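How I Sort Out a Jumbled Parts Bin

I put this off every year until January, and then it takes me one evening and I wonder why I waited! If you have a metal bin where everything small ends up – screws, offcuts, that one bracket from Luduvero you swore you'd return – this is how I get through mine.

First, clear a table and lay down an old sheet. A light one is best so the little washers show up. Don't tip the whole bin out at once (I did that my first year and I was finding set screws until spring). Scoop out a few handfuls and work on those.

I make 3 piles: keep, maybe, and scrap. Keep is anything I've used since last winter. Maybe goes in a coffee can with the month written on the lid. Scrap goes in a bucket by the door, and when it's full I drive it over to Staston.

Count your bags if you like that sort of thing. I ended up with 134 hex bolts and 114 wood screws last time, which tells you I should stop buying hex bolts.

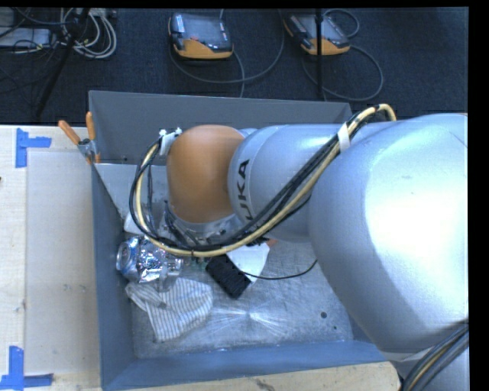
Once you're down to the bottom, wipe along the corners first, because that's where the grit packs in. A dry paintbrush works great for this. Then go over the floor with a damp rag and dry it right away. I don't bother with scuffs in the metal – they come with the territory and they don't hurt anything.

Put the heavy stuff back first, in shallow trays if you've got them, and leave yourself some room on top. Mine is always full again by fall.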